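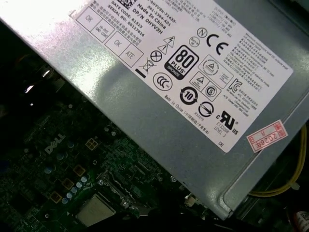 A desktop's power supply and motherboard at the Hillico repair shop, where a robot arm is learning bench work.

Can a machine take apart an old office computer yet? At Hillico, a refurbishing shop that handles retired desktops, the answer in November is "parts of one" - and the people at the benches are thrilled about it.

The shop has been running an arm through basic chores since February as part of a project called Dalisay. The list has 14 tasks, all of them things a new hire would learn early on: lift a side panel, unplug a fan, pull a memory stick, open the lever on a processor socket, take the chip out and put it somewhere safe. The arm can now do 12 of them without a person stepping in. The two holdouts both involve cables.

"Cables are the worst," said Shiela Manalastas, who leads the project. "A chip is the same shape every time you pick it up. A bundle of wires has its own ideas, and it changes them when you touch it."

Reading labels has gone better than anyone at the shop hoped. Power supplies come with a serial number, a date code and a part number squeezed in among a crowd of safety marks, and someone used to type all of that into a spreadsheet by hand. A small camera near the gripper now gets close enough to read the print, even when the unit is sitting at an odd angle in the case. Glare off bare metal still causes trouble, and Manalastas would love to see better lamps over the bench.

Processors are the part visitors want to watch. The chip is small and flat and has to be held by its edges,

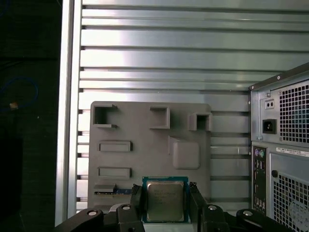 and the arm practices that grip over and over, alongside a gray mock-up board with the slots and raised blocks of a simplified motherboard. A bad move against a mock-up costs very little. A bent pin on a customer's board is another story, so the real jobs still go to human hands.

Teemu Kiiskinen, a technician who has spent years swapping parts, was a doubter when the work began. "I gave it 2 weeks," he said. "Now I come in early to see what it can do." He is still much faster, he added, and he can also find a dropped screw.

The next round of tests adds cooling fans and drives. Floarea Surdu, who schedules the benches, said the arm will keep its spot through the winter.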